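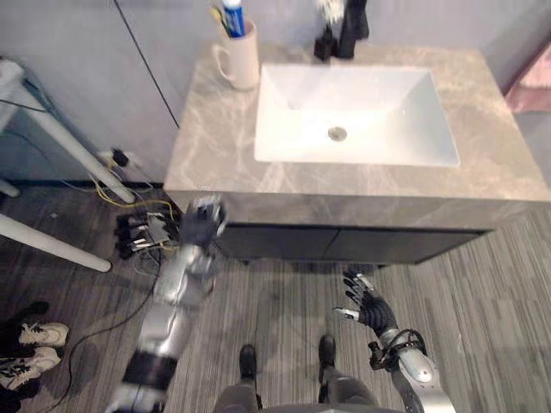
Pale grey marble, a white basin and a dark two-door cabinet, with a mug for the toothbrush.

Trimemcombe, August 1, 2026

Vedetti opens its bathroom showroom in Trimemcombe

I've been selling bathroom furniture out of a very cold unit on the edge of town since February, so you can imagine how pleased I am to write this one. Vedetti has a proper showroom at last! The doors are open from today, the kettle is on, and you're all invited to come and lean on the worktops.

What we're launching with is the Wivari range, our new family of vanity units for ordinary-sized bathrooms. I've wanted to make these for ages. Most of the people who ring me have the same grumble – there's a lovely basin, and then nowhere to put anything down. So Wivari starts with the top. It's a good broad slab with room beside the basin for the stuff you reach for half asleep, even if that's only toothpaste and a brush stood up in an old mug (mine at home is exactly that, and I'm not changing it).

The basin is rectangular and set into the marble, with sloping sides and a flat bottom. We've gone for a black tap with a lever handle, which I can work with my elbow when my hands are covered in soap. Underneath there are two doors in dark charcoal, tucked in below the front lip of the top. I did try a paler front early on and lived with it for a fortnight, but next to the marble it looked a bit washed out, and the charcoal won.

The veining is different on every piece, so if you're fussy about it (I am) come and choose your slab in person. We'll put your name on it and keep it back for you. The stone is cut and finished by Voicu, the workshop we've used from the start, and they've been very patient with me over edges.

Prices start at £1,237 for the unit with its top and basin. The tap is £163 on top of that. If you'd like the wider version it's £1,707, and we can fit either one within the Trimemcombe area. Fitting is quoted separately once we've had a look at your pipes, as some of the older cottages round here do have surprises behind the wall.

For the opening month there's a saving on the standard unit, which comes down to £1,036 if you order in the showroom. Bring your measurements if you've got them, or a scribble on the back of an envelope will do nicely.

Sample doors and small marble offcuts can be borrowed for a week, free of charge. Please do bring them back!

Press enquiries, pictures and loan samples: ask for the Vedetti press desk at the Trimemcombe showroom.

Ends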